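OK I have become a person who loves reading her water bill and I need to share this with you all. Thread!

Our December bill was $164. For two adults and a dog! We'd moved into the place on Sunwood that fall and I figured that was just what water costs in Guthrie.

Then I flipped it over. There's a little bar chart on the back with your use by month, in gallons, and I had never once looked at it. Ours had gone up by 3,000 from one month to the next. We don't even have a lawn.

My first suspect was the outdoor spigot (dry as a bone). Second was the water heater. Then the neighbor across the street said "did you do the food coloring thing?" and I had no idea what she was talking about.

The food coloring thing: take the lid off the toilet tank, put in a few drops, don't flush, go watch a show. Come back in 20 minutes. If there's color in the bowl, water is sneaking past the flapper.

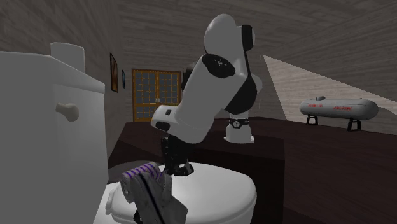 White toilet, the usual suspect.

Reader, the bowl was BLUE. Like a swimming pool. I yelled so loud the dog left the room.

A flapper is a rubber flap on a chain. That's the entire part. Mine had gone kind of slimy and warped along one side. The new one was 8 bucks at the hardware store and I put it in wearing pajamas.

Turn the valve behind the toilet, flush to empty the tank, unhook the old one, hook on the new one, water back on. Leave a tiny bit of slack in the chain. I left too much the first time and it got caught underneath, so I got to do it twice, fun!

While I was at it I learned to read the meter out by the curb. There's a tiny triangle on the dial that spins when any water is moving at all. Shut everything off in the house and go stare at it. I have now done this at three different houses, with permission.

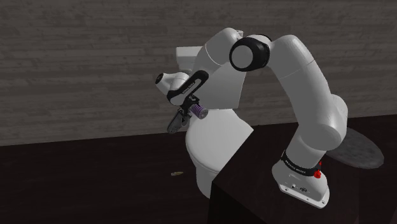
Same kind of fixture, wood-look wall behind it.

Next bill came and we'd used 2,000 gallons for the whole month. I took it straight to the fridge and put it up with a magnet.

A few of you asked, yes, gel food coloring works too, just stir it in. And do every toilet, even the guest one. Ours was the guest one!!

Next up is the shower that drips only at night. If you've fixed one of those please tell me everything.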